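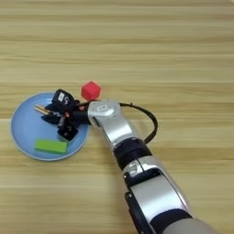 Danai Panagiotou
Responsable de catálogo, Nuvisura

Aceite duro Alitz para tableros de madera, ref. 3034

Bote de 250 ml. Acabado mate. Interior.

El fabricante, Trimura, afirma en su folleto que Alitz «protege la madera para siempre». No lo hemos visto en ningún aceite y no esperamos verlo en este. Lo vendemos porque penetra bien, huele poco y se repara por zonas sin lijar la mesa entera. Quien busque una película dura que aguante un vaso olvidado toda la noche debería mirar un barniz, y tenemos varios en la misma sección.

Qué dice la etiqueta y qué opinamos

Rendimiento: la etiqueta promete 11 metros cuadrados por bote. Nos parece optimista. En un tablero de roble recién lijado nos quedamos en 9, con una sola mano, y en pino viejo bastante menos. Conviene calcular por lo bajo.

Secado: «listo al día siguiente», según el folleto. Al tacto, puede ser. Nosotros esperamos una semana antes de poner encima platos, llaves o cualquier cosa que se arrastre.

Color: se anuncia como incoloro. Todos los aceites calientan el tono, y Alitz también. En maderas claras el cambio es leve, tirando a miel; en nogal se nota más. Pruebe primero en la cara inferior.

«Tecnología Hakim»: aparece en letras grandes en el bote. Preguntamos a Trimura en qué consistía y nos enviaron otra vez el folleto. Por lo que sabemos, Hakim es el nombre de una mezcla de aceite de linaza y cera de carnauba, cosa perfectamente digna que no necesitaba nombre.

Aplicación

Lije hasta grano 180 y retire el polvo. Extienda una capa fina con trapo de algodón, siguiendo la veta, y espere unos 20 minutos. Retire todo el sobrante. Si queda pegajoso, se ha puesto demasiado; frotar con un trapo apenas humedecido en el mismo aceite suele arreglarlo.

Extienda los trapos usados al aire libre hasta que sequen. Arrugados pueden arder solos, y esto el folleto lo menciona en letra diminuta.

Disponibilidad

En existencias. El formato grande está anunciado para marzo; ya veremos. Se admiten devoluciones de botes sin abrir.

Ficha revisada el 7 de noviembre de 2024.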